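The Road to Wandomine

Posted 2023-01-09

Blue is the sea, green is the forest and red is the house. You have to start with that, and you have to say it out loud, or my aunt wouldn't let you play.

She bought the blocks in Skutura in the spring of 2000, from Hofstetter, the toy shop at number 88 on the long hill down to the harbour. I was with her. I was seven and sticky to the elbows from a Jelliteo, the raspberry sort that you pushed up out of a paper tube, and the man behind the counter asked me very politely to keep my hands in my pockets. So I chose with my chin. I pointed it at a castle with a working drawbridge, and then at a train, and my aunt bought three wooden blocks.

I can still feel how cross I was! All the way down the hill I told her that you couldn't do anything with three blocks. You couldn't even build a proper tower.

"We're not building," she said. "We're going to Wandomine."

I asked where that was, and she said it depended on who was walking.

We played it that same night on the floor of the boarding house, with the rain coming in sideways off the harbour. She laid the blocks in a row, the blue one furthest away, then the green, then the red one nearest to me. I had to come ashore at the blue, get myself through the green and arrive at the red, and I had to tell her everything that happened on the way. If I hurried, she sent me back to the boat.

"You landed in bare feet," she said. "Was the sand warm?"

I said it was boiling. I said there were crabs. I said one of the crabs was a customs officer and wanted to look in my bag, and my aunt lay flat on her back on that horrible carpet and laughed until the people downstairs knocked on their ceiling.

I never got to the house that night. I fell asleep somewhere in the forest, and she let me stay there.

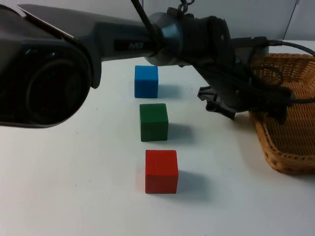

The three blocks on the table, with the sea at the back.

After that we played everywhere. On trains, on window sills, on a tea tray balanced across her knees when she had her hip done. The crab came back every time and rose steadily through the ranks. By the time I was eleven he ran the whole coast and had a brass band. The forest got deeper too, and I learned to listen out for things in it (a woman who sold doors, a pond that remembered your birthday), and I remember being so happy in there that I'd walk in circles on purpose just to put off the house.

The house was always hers, you see. That was the other rule. I could go up the path and knock, but whoever opened the door belonged to my aunt, and she never gave me the same person twice. Once it was a bear in reading glasses. Once it was me, but old, and rather grand, and I was told to wipe my feet.

Then I was fourteen and wouldn't play. Then I was twenty and didn't think of it. I'm not proud of that, but I don't suppose she minded as much as I do. She had the blocks on the shelf over her kettle all those years, and I must have reached past them a thousand times for the tea.

They came to me in April, in a box with her good scissors and a jar of buttons. I put them straight on the table. I didn't take my coat off. Blue, green, red, each one a step to the right of the one behind, the way she used to do it, with a bit of a slant to the road so that you couldn't see all the way along it from the beach.

And I couldn't think of a thing.

I stood there for ages. I said the words, sea, forest, house, and my voice sounded daft in the room. I tried the crab and he wouldn't come. I left the row where it was and made some toast, and ate it, and when I came back the light had got round to the left and every block had a long soft shadow leaning off to the right of it. 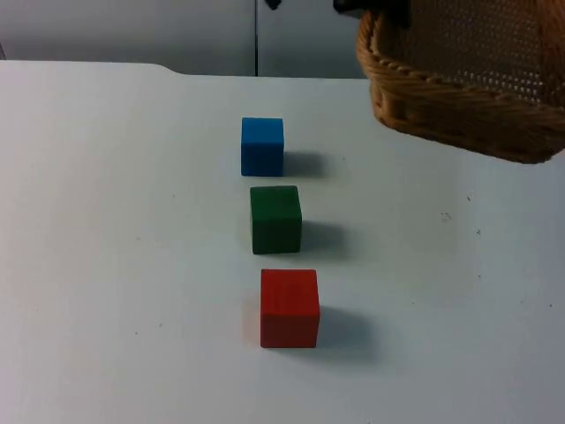
Well, there were never any shadows in Wandomine! It had weather and it had taxes but in all those years neither of us had ever thought about where the sun was. I got down with my chin on the edge of the table, the same chin that had wanted a drawbridge, and I looked along the road from the red end. That was new as well. I'd only ever come from the sea. From here you could look out past the house and the trees and see whoever was landing.

Somebody was. She was quite a way off, with her shoes in her hand, having a furious argument with an admiral who walked sideways.

I told her the sand was warm. I said it out loud. I asked her what she had in the bag, and she said scissors, and buttons, and was there anything to eat. I told her not to rush. I told her about the woman who sold doors, in case she'd moved her stall, and I said that if she came to the pond she should let it finish what it was saying.

She took the whole afternoon over it. She stopped for everything. She got lost in the green part and sang, badly, the song about the ferry, and I sat at the table with my coat still on and heard every verse of it, and when at last she came out between the trees I'd worked out who was going to open the door. I wiped the crumbs off my front and went to let her in.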